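Do I need to redo the risk assessment if only the fingers change?

We run a Vorton handheld gripper for teaching pick and place, and I'm swapping the finger pads before February.

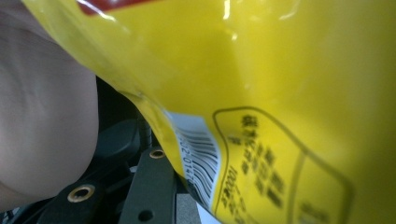
My boss at Clenley says pads are a consumable, so no paperwork. I'm not so sure!

Rimau, Dec 30, 2021

Any change that touches grip or pinch points gets a review in our shop, even a one-page one. Write down the pad material and who signed.

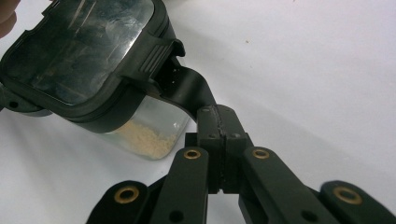
Does a like-for-like pad count as a change?
Usually it doesn't, as long as the part number matches and you log the swap.

Guerra

Just do it, takes ten minutes lol 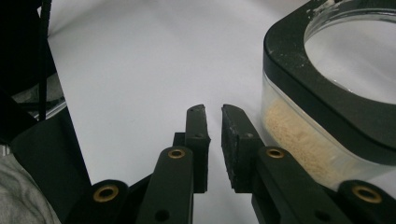 Tamara Dumitrescu: Ours go in the same log as the cleaning, and food powders get their own set of pads.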